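Zesow Polytechnic Entrance Coaching: Test Item Writers and Exam Center Supervisors

Applications open January 2019

Bralora Education Services prepares the practice test series used by applicants to two- and three-year diploma courses in engineering, textiles and applied science. We are hiring for the Zesow series, which runs up to the entrance session in May.

Posts available

Item Writer, Mathematics: 3 posts
Item Writer, Physics and Chemistry: 3 posts
Center Supervisor, Clandport: 14 posts

Item writers draft, solve and revise multiple-choice questions at the level of the tenth-grade syllabus. Each writer is assigned 707 questions over the contract period. Every question must carry a worked solution, a difficulty rating and a syllabus code. Questions copied from published papers are rejected and do not count toward the total.

Center supervisors check admit cards, hand out and collect answer sheets, record attendance and return the sealed packets to the Clandport office on the same day.

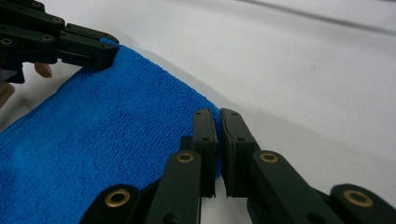 Eligibility

Item writers must hold a bachelor's degree in the subject applied for. Teaching experience at the secondary or diploma level is preferred. Supervisors must have completed grade twelve and must be able to read and write English. Persons who are registered as candidates for the current entrance session, or who have a sibling or child registered, may not apply for any post.

Selection

Applicants for the writing posts are sent a sample task of 17 questions and have one week to return it. Those who pass are called for a short interview at the Sadeghi Building, Clandport. Supervisors are selected on the basis of the form and a document check.

How to apply

Fill in the form on the Careers page and upload a scanned degree or grade certificate, one proof of identity and a recent passport-size photograph. Files must be in PDF or JPG format. Incomplete forms are not processed. There is no application fee. Applicants may apply for one post only; if more than one form is received, the latest is used.

Payment for writers is per accepted question and for supervisors per session. Rates are listed in the contract notice on the Careers page.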